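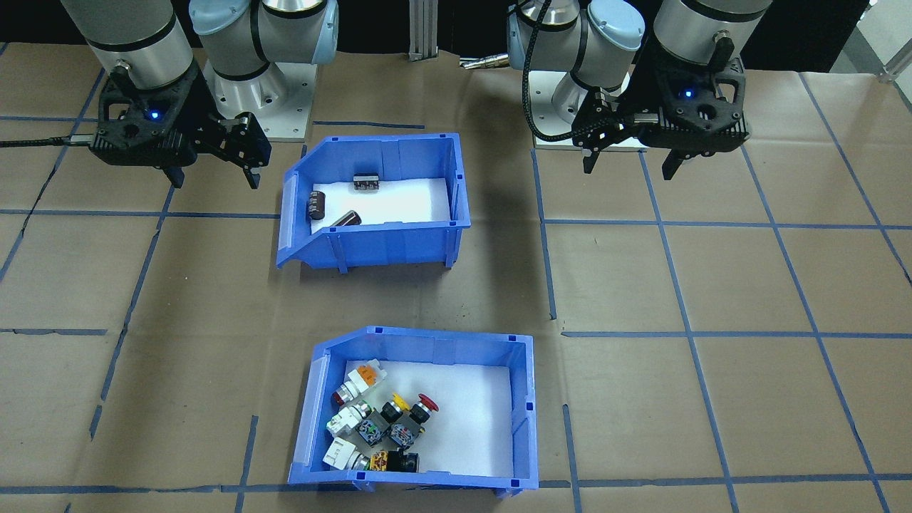 Two arms, two black parallel grippers, and a pair of lined parts bins on the taped bench.

Drellow 408 Parallel Gripper
Sold singly or as a matched pair
Item no. 2357

We get asked a lot which gripper to start with if you're sorting small electrical parts, and for most folks our answer is the Drellow 408. It's a plain two-finger parallel gripper in matte black, and it has become the one we reach for first when a customer sends us a box of odds and ends and says "can you pick these?"

Push-button switches are a lovely test, by the way. A mushroom-head emergency stop is wide at the top and blocky underneath, a little switch with a silver bezel wants to roll, and the block types like to sit right up against each other. Add a few small cylinders in a second bin and you'll learn more about your fingers in an afternoon than you would from any spec sheet (ours included!).

How it compares

We tried the 408 side by side with the Zamfir two-finger model. The Zamfir closes faster and we do like it for boxes and cartons. The Drellow was gentler on small round parts and easier to steer down between neighbors in a crowded bin - its slimmer fingers help a great deal there. If your parts are all flat-sided, save yourself some money and get the Zamfir.

Good to know

Blue indicator light on the housing
Fingers swap out with 5 screws, hex key included
Cable sold separately, straight or coiled
Warranty: 12 months
Works with Skavham and Noltosia controllers; the older Noltosia units need the February firmware

A foam liner in the bin is well worth having. We use white, and the parts show up nicely against it for an overhead camera.

In stock. Pairs ship together in one carton.
Page updated 6 Aug 2021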